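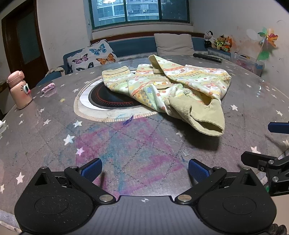 A child's jacket on the family table, with a water bottle and a remote control nearby.

In Defense of the Table That Is Never Clear
By Raili Toivonen

The Hosville Housing Association revises its guidance to residents every September. This year's draft contains a section on shared family rooms, and one sentence in it deserves a public reply. It advises households to keep the main table "free of all items not in immediate use." I have worked in home planning for the association's tenants for many years, and I believe that sentence should be struck.

A round table with a cooktop set into its middle is an unusual piece of furniture. It asks a family to cook, eat, draw and sit in one place. Where such a table has a bench along the wall under the window, it will also receive whatever comes off a child at the end of the day. A pale jacket with a corduroy collar lands on it. A pink water bottle is set down at the side. The blanket stays heaped on the bench, and there is crayon or chalk on the tabletop itself, in pink and blue.

The draft would treat each of these as a failure of storage. I would treat only one of them as a problem, and that is the jacket. Cloth does not belong on a cooktop at any time, whether or not the hob is switched on. The association would do well to say this plainly and in large type. A hook at a child's height beside the door settles the matter in most homes, and it costs very little.

The remaining items are another question. A bottle within reach is a bottle that gets used. Scribbles can be wiped away after supper, or on Wednesday, or when the child has lost interest in them. A remote control has to lie somewhere. Guidance that places a bottle and a jacket under the same rule teaches residents to ignore the rule, and the one hazard that matters is then ignored along with the rest.

Colleagues in Stadwood took the stricter course. Their booklet runs to 46 pages and was sent to 4,000 homes. It contains a full chapter on baskets and labeled boxes — and a single line on keeping fabric away from heat. I do not doubt the care that went into it. I question the order of its concerns.

There is also the matter of who is being addressed. The parents I visit in the Minami and Puvance buildings do not lack the wish for order. They lack the half hour between the front door and the evening meal. A standard that can be met only when the children are asleep describes a different household from the one that pays the rent.

I therefore propose that the section be reduced to 2 sentences. The first should state that the cooking surface and the area next to it are to be kept clear of clothing, paper and cloth. The second should state that the rest of the table is the family's own affair. Comments on the draft may be left at the association's front desk until the end of the month.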